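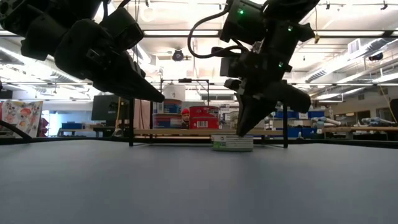
Two black robot arms over a tabletop.

Henao's guide to working life gets a second edition

2022-10-16

Claltbridge Press will bring out a revised edition of Octavio Henao's career guide "The Second Desk" in May, the publisher said. The book, first sold mainly through office training courses, is written for people who have been in the same job for several years and want to move up or move out.

The new edition has 20 chapters and adds 93 pages to the original. Most of the added material deals with changing departments inside a large company, a subject Henao covered in only a few paragraphs the first time. There is also a new section on asking for a raise, with sample letters, and a reworked chapter on dealing with a manager who is younger than you.

Henao worked in sales for a furniture supplier in Promham before he began writing. His first book, a short handbook on running meetings, went out of print and will not be reissued.

"Readers wrote to me about the parts that were too thin," Henao said. "They wanted to know what to say when they walked into the room. I had told them to be confident and left it there, so I went back and wrote the conversations out."

Some of the old material has been dropped. The chapter on business cards is gone, and so is the long list of recommended reading, which the author said was out of date before the first printing sold through. The seven exercises at the back stay as they were, with more space for written answers.

The first edition drew mixed reviews. Several readers praised its plain style and its use of ordinary jobs — payroll clerks, branch managers, a hotel buyer — in place of famous executives. Others complained that the advice on networking repeated itself and that the index was poor. Claltbridge said the index has been redone from scratch.

A Spanish translation is being prepared by Correa, a small publisher that also handled Henao's meetings handbook. It has not set a release date.

The first printing will be 700 copies in paperback, with an e-book to go on sale the same day. Henao is due to read from the new chapters at the Lelludthorpe library during the week of publication. Admission is free, and signed copies will be sold at the door.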